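Why I stopped trusting the average score

In August I finished the second round of my sweeping experiment, and I promised Morag Dalgleish that I would write down what I learned before I forget it. She read the first post and asked me a good question: if the policy learns from two-handed demonstrations, how do I know which of the demonstrations are teaching it something?

At that time I didn't know. I had 578 demonstrations, all of the same job. One hand holds the dustpan, the other hand holds the brush, and beans must go from the table into the pan. I trained on everything and looked only at the average score.

Now I do it differently. I train a small model on 200 demonstrations chosen at random, then I use it to predict the motion in the others. Where the prediction is very wrong, I watch the recording. I call this the Hikden check, after the street where I live. It is a simple idea and surely other people had it before me.

What I found surprised me a little. The large errors were almost never in the brush hand. They were in the dustpan hand, in the short time before the first stroke, when I decide the angle of the lip against the table. I change this angle without thinking - sometimes flat, sometimes a bit raised - and the model sees no reason for it. A mix of kidney beans and smaller ones makes it worse, as I prepare the pan differently for small things.

The views from the two grippers and from the head camera:

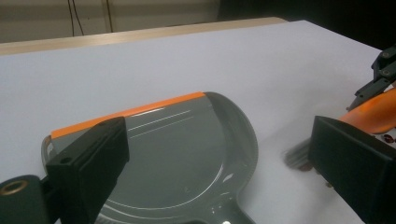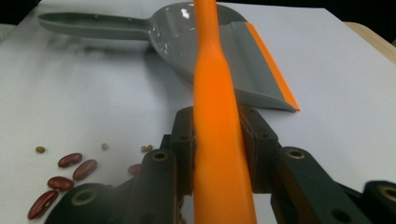
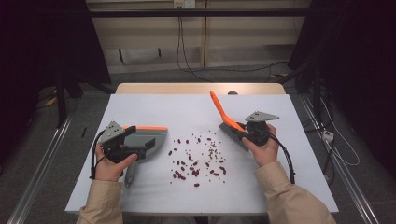

What I changed

I now keep the lip flat in every demonstration, and I start the brush only when the pan has stopped moving. With the new rule I recorded again and trained for 1,450 steps, the same as before. The dustpan error became much smaller. The brush error stayed almost the same, and I don't understand yet if this is good or bad.

Next I want to try the same check on wiping, where both hands move all the time. If you have done something similar, please write to me. My labelling script is still messy, but I can share it.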